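Wesard finish second album

Murken four-piece Wesard have finished work on "Brillov", the follow-up to their self-released debut. The new record has 19 tracks, most of them short, and was taped in December at the band's own rehearsal space.

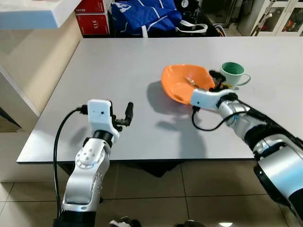 Singer and bassist Milagros Mercado wrote all the lyrics this time. She was born in Cabanatuan, and two of the songs are sung in Tagalog. The guitars are tuned lower than on the debut and there are no keyboards except on the closing track.

The first pressing is 600 CDs. Anyone who ordered through this newsletter before the end of the year is already on the list and does not need to write again. 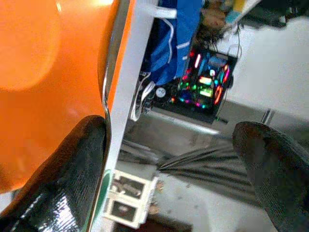
A vinyl edition of 140 copies will follow if the plant can fit it in. The sleeve is the same but the running order is different, and three songs had to be left off for length. The release show is in Murken on 2001-02-15, doors at eight. Support comes from a local doom band, still to be confirmed.

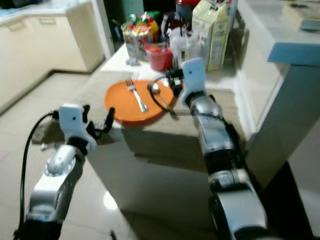 Will the debut be reissued?

The band would like to do it, but the master tape needs repair first. Used copies turn up at the merch table now and then.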